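Iltness chapel survey enters second season with summer study days

Filed under: Heritage & Conservation | Local Societies

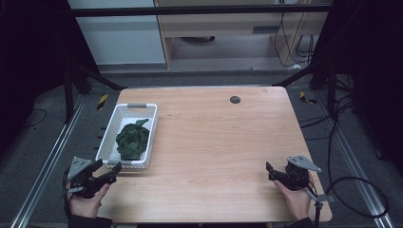 A basket with a green cloth on a table.

The Clomach Society for Parish Architecture will return to Iltness in July for the second season of its survey of the old hill chapel, the society said in its summer newsletter. The work will run alongside a program of five study days open to members and to anyone else who registers in advance.

The chapel, which stands above the village on the road to Drandell, has had no regular services for decades. Its nave was rebuilt in 1819 after a roof collapse, but the east end and the lower courses of the tower are much older, and their date has been argued over by local historians for a long time. The society hopes that a full set of measured drawings will help settle at least part of the question.

Rianne Van Wijk, who directs the survey, said last year's team completed the exterior of the chancel and most of the north wall. This season will concentrate on the tower and on the blocked doorway beside it.

"The doorway has been drawn before, but never to scale and never with the stones numbered," Van Wijk said. "Until that is done, people are comparing sketches."

The first season also turned up a group of reused carved stones in the churchyard wall. Three of them carry a zigzag molding similar to the one on the chancel arch. They have been left where they are, and the society has asked the parish to postpone repairs to that stretch of wall until the stones are recorded. The parish council agreed to the request in the spring.

The study days will be held in the former schoolhouse at the bottom of the village, with a walk up to the chapel in the afternoon. Talks start at 10 a.m. Bastien Maillard will open the program with a lecture on small hill churches and the routes that linked them. Later sessions cover lime mortar, the reading of masons' marks, and the use of parish account books as a source for building history. Floor Vanhove will lead the session on account books, using the Iltness volumes that survive from the time of the rebuilding.

Those volumes record payments to a quarry and to a carter, along with several entries for timber. One page lists the sale of "old worked stone" from the site, without naming a buyer. Vanhove said she would like to hear from owners of older farm buildings in the valley who may have carved pieces built into their walls.

An exhibition of drawings and photographs from the first season will be on view at the Verstraete Room in Clomach through the end of the summer. It includes a large plan of the chapel, a set of older postcards lent by families in the village, and plaster casts of two corbels. Admission is free. The room is on the second floor and can be reached by elevator from the library entrance.

The society was formed to record and help protect churches and chapels in the district that have fallen out of use. It publishes a yearly journal, arranges visits, and pays for small repairs where it can. Vlastimil Doležal, who edits the journal, said the next issue will carry a report on the chancel with fold-out drawings. Members receive it by mail, and back issues can be read at the library.

Some repair work is also planned at the chapel itself. Raimo Harju, the architect advising the parish, has recommended clearing the tower gutters and replacing a section of cement pointing on the south side, where damp has been getting into the wall. He said the larger question of the roof would have to wait for a separate report, and that the present covering should last a few more winters if the gutters are kept open.

The tower stair will remain closed to visitors during the survey. The nave will be open on each of the study days from 2 p.m.

Places on the afternoon walk are limited by the size of the churchyard, and the path is steep in parts. Visitors should wear sturdy shoes. Parking is available next to the schoolhouse, but not on the lane leading up to the chapel. Registration forms can be picked up at the library desk in Clomach or requested by mail from the society.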